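Teal in a rental kitchen, yes or no?

Kirncombe30
Landlord says I can paint. Thinking teal, one wall, tile floor stays. Talk me down.

murnine
Did mine in September. Love it until about 4 p.m., then it's an aquarium.
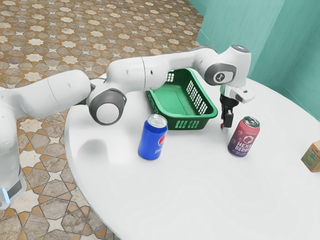 Teal wall, patterned tile, round white table

jenine_m
Disagree with murnine. Teal is fine, you just own bad bulbs.

murnine
My bulbs cost almost $100, thank you.

Ding658
Paint it. Then enjoy three coats of primer when you move out.

Kirncombe30
So that's two yeses and a threat. Buying a sample pot.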